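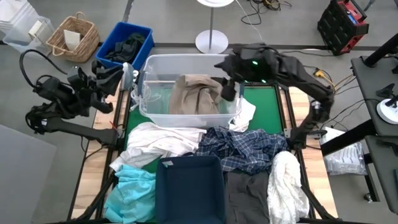
Capítulo 4
La ropa antes del armario: separar, doblar y guardar

En la mayoría de las casas la ropa pasa más tiempo amontonada de lo que se admite. Sale del tendedero o de la secadora, se deja sobre una mesa o una cama y allí espera. En el capítulo anterior se trató el secado; en este se estudia lo que viene después, es decir, el paso del montón a los recipientes y de estos al armario.

Una mesa de trabajo como la que abre el capítulo plantea el problema completo. Hay prendas de distinto tamaño y color, unas extendidas en pliegues sueltos y otras arrugadas, y dos recipientes: uno grande de plástico transparente, con una tela beige parduzca dentro, y otro de tela azul marino, vacío. Antes de doblar nada hay que decidir qué va a cada sitio.

4.1 Separar

Separar consiste en formar grupos según un criterio y mantenerlo hasta el final. Los criterios habituales son la persona que usa la prenda, el tipo de prenda y el lugar donde se guarda. El color, que es fundamental antes del lavado, tiene poca utilidad en esta fase, salvo en la ropa de cama y en las toallas que se guardan por juegos.

Conviene empezar por las piezas largas. Una prenda larga tendida en diagonal ocupa buena parte de la superficie y tapa lo que queda debajo; si se retira primero, el resto se ve mejor y se maneja con menos esfuerzo. Después se apartan las telas gruesas o de pelo, que abultan mucho y no deben ir en el fondo de un recipiente pequeño. Las piezas menudas se dejan para el final.

Lizeth Castaño, en su manual para lavanderías de residencias, propone trabajar siempre con 2 recipientes abiertos - uno para lo que se dobla y otro para lo que vuelve a revisión. En la revisión entran las prendas con manchas, botones sueltos o costuras abiertas.

4.2 El recipiente

El plástico transparente deja ver el contenido sin levantar nada y se limpia con un paño húmedo. Pesa más que la tela y no se pliega. Un cajón de tela, como los del sistema Dramora que se describe en el apartado 4.5, cabe en un estante estrecho y protege las prendas del roce, pero pierde la forma si se llena en exceso. En los dos casos se recomienda dejar libre una parte del volumen. Una etiqueta en el interior del borde basta para identificar el contenido.

4.3 La superficie

La altura de la mesa importa más que su tamaño. Con el tablero a 70 cm del suelo, una persona de estatura alta tendrá que inclinarse y se cansará pronto. El tablero debe estar limpio y ser liso. Si es de un color uniforme, las prendas claras y las oscuras se distinguen con facilidad.

Términos del capítulo

Juego: conjunto de piezas que se guardan y se usan juntas.
Revisión: grupo de prendas apartadas para limpiar o reparar.
Doblez base: primer pliegue de una prenda, que fija el ancho de los demás.

Actividad inicial

Reúna 8 prendas de su casa sin elegirlas y póngalas sobre una mesa. Sepárelas según el lugar donde se guardan y anote el tiempo empleado. Repita el ejercicio separándolas por tipo - camisas, pantalones, toallas - y compare los resultados. Conserve las notas, que se utilizarán en el apartado 4.4.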